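Can a machine take over the repair bench? A morning at Sarkus, Skikerthorpe

I went up in March to see how far the arms have got with old office PCs.

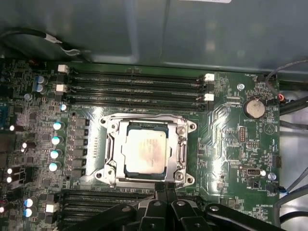 2 min read

Sarkus says 700 machines a month come through Skikerthorpe, and every one is still opened by a person. The job I'd asked about was the processor: latch, plate, chip. People find it fiddly too, what with the old paste on top and those pins underneath.

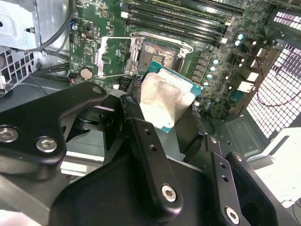
Chip in the fingers, socket open behind it.

The bench lead gave me a figure of 93 clean lifts out of the last 100 tries, and 34 seconds for a good one. A trained hand is quicker - much quicker, I'd say.

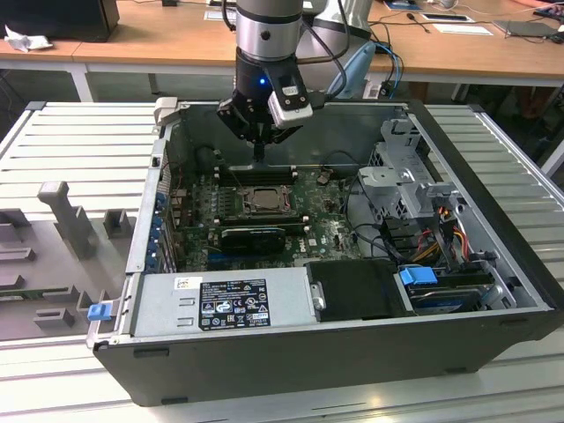
Memory is the next thing on their list, then drives. Cables are a long way off. My own view is that shop-floor work like this will come well before anyone's washing-up does. Lins is next, and I hope to see Erneck before the summer.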